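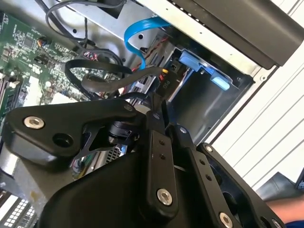 Soscombe should keep its old royal title

Jun 5, 2023

The former ruling house of Soscombe has been without a head since the last prince died, and two branches of the family now claim the title. Some people in town say this is a good time to let it lapse. I disagree.

The title carries no power. It has had none for generations, and few residents would want that changed. What it does carry is a list of duties: opening the harvest rites, keeping the palace archive, and settling who may be buried in the old royal ground. Somebody has to do these things. If the title goes, they will pass to the district office, which has shown little interest in them.

The archive worries me most. It holds 1128 letters and land records, and only 170 of them have been copied. The rest are on paper that does not like our climate. 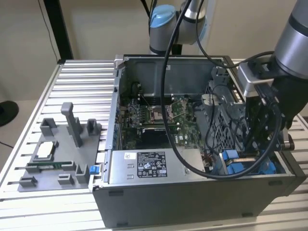 An open Dell computer with its side panel removed.

Liesbeth Van Leeuwen argued in the Lekus newsletter that a museum could do the work better. Maybe it could, with money. The museum at Mekitmont was promised the same thing for its own court papers and still has no reading room.

As for the two branches, the older custom is clear enough. The elders of the house meet, hear both sides, and choose. Jasper Smits calls this undemocratic, and it is. So is any family's choice of who looks after the grandparents' things. I would ask the elders to meet before the next harvest and put the archive first on their list.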